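From: Tsehay Gebretsadik
To: bimanual-data list
Subject: Re: how many episodes before it stops embarrassing us

Petro Pasichnyk wrote:

> We have 300 episodes of the two-arm handover and the policy still
> goes for the same patch of table every time, whether or not there
> is anything on it. Loss looks lovely. Before I ask Danang to sit
> down and record another 300, is there some number at which this
> gets better? Also, do the rest of you clear the table between
> takes? Ours is spotless and I'm starting to think that's the problem.
>
> Petro

Petro,

I'm afraid your policy has learned exactly what you taught it, which is that objects live in one place. Ours had the same religion for most of July. We asked it to pick up a toy and it made a very confident grab at the marble, closed its fingers on air, and passed the air to the other arm. Smooth handover, though. Eyerusalem wanted to score it as a success.

I don't have a magic number for you. What I can report is that our second batch was 50 episodes on a messy table, and it did more for us than the whole tidy batch before it. We stopped clearing up. Whatever was left over from the last task stayed put, and the operator had to work around it. The Bogale bench currently looks like the floor of a pediatrician's waiting room.

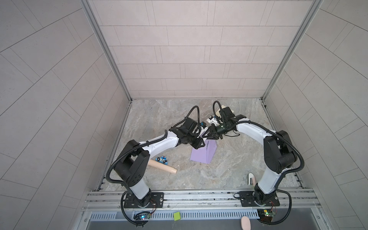
Bogale bench, both grippers in the middle, with the usual debris.

The folded purple paper and the wooden cylinder are the regulars. Neither has anything to do with the handover. They get shoved to a new spot before each take, and the rule is that whoever shoves them can't be the one driving. We found out the hard way that an operator who arranges the table will arrange it for his own convenience. Maëlys went back through an old batch and threw out 59 episodes where the object started within a thumb's width of the same spot. The operator in question is me, so let's move on.

Other things that mattered, in no particular order:

Keep the fumbles. If the object slips and you recover, save it. If you drop it and sit there swearing, don't. We used to re-record anything with a wobble in it, and the result was a policy that had never seen a wobble and froze at the first one.

Swap which arm starts. We had the left arm picking up in nearly everything, for no better reason than that I'm left-handed. The right arm turned out to be a sort of passenger.

Write the task label before you record, and write it as a person would say it. Half of our early labels say "test" and 2 of them say "test final REAL." Dreta's loader accepted all of it without a murmur.

Watch your pauses. Danang will pause when he's tired, everybody does, and the policy will learn to pause too, only it won't go and get a coffee. We trim anything dead at the front and the back but leave the middle alone.

As for another 300, I'd be kind to Danang and ask him for 50 with a filthy table and see what moves. If it still lunges for the holy patch, look at your camera mount next. Ours on the Zestach rig had been nudged between batches and it took us an absurdly long time to check.

One question back at you: are you resampling the joint readings to match the video, or logging them at full rate and sorting it out later? We do the second and I regret it weekly.

Tsehay

--
Two arms, no plan
Nusico manipulation group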